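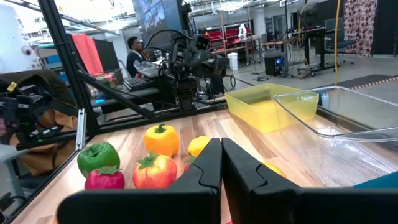

木の机の上に、作り物のりんごとパプリカ。

物置の警報器を入れかえました

九月に入ってから、夜中に物置の警報が何度も鳴りました。最初の夜は本当に泥棒だと思い、懐中電灯を持って外へ出ましたが、戸は閉まっていて、鍵もそのままでした。次の夜も同じでした。近所の方に申し訳なく、三回目のあとで電源を切りました。しかし、切ったままの警報器は飾りと同じですから、新しいものを買うことに決めました。
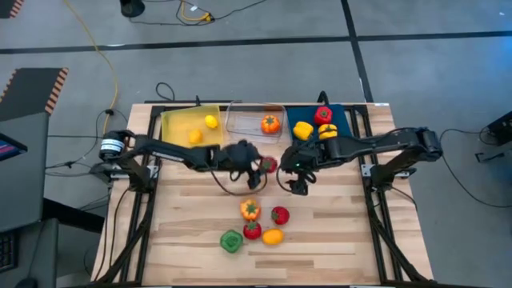
文・Junhao Yin/カテゴリー:住まいと防犯

前の警報器は、動くものの熱を感じる種類でした。説明書をもう一度、辞書を引きながら読みましたら、「換気口の正面に取り付けないでください」と書いてありました。私は、まさに換気口の正面に取り付けていました。日本語の説明書は丁寧ですが、大切なことが83ページにあるのは少し困ります。

今回選んだのは、Plokbyという会社の、戸が開いたことを磁石で知らせる小さな部品です。一個2744円でした。戸と窓に一つずつ付け、親機のKuduraは母屋の廊下に置きました。物置までは壁が二枚ありますが、電波は届いています。

取り付けで苦労したのは、磁石と本体のすき間です。10ミリより広いと、閉めても「開いています」と表示されます。うちの戸は古くて少し曲がっているので、上の方に付けるとすき間が広すぎました。友人のOddur Bisgaardさんに電話で相談しましたら、「戸の下の方で測ってみましたか」と聞かれました。測っていませんでした。下の方では6ミリでしたので、そこに両面テープで貼りました。テープは冬に弱いそうですから、寒くなる前にねじに替えるつもりです。

音の大きさは三段階から選べます。「中」にしましたが、母屋の中では十分に聞こえます。金曜日の夜に家族に戸を開けてもらい、私は台所で待ちました。二秒ぐらいで鳴りました。

まだ決めていないのは、停電のときのことです。子機は電池で動きますが、親機はコンセントだけです。小さい予備電源をつなげばよいと思いますが、どのくらいの容量が必要か、まだ計算していません。同じような使い方をしている方がいらっしゃいましたら、コメントで教えてくださるとうれしいです。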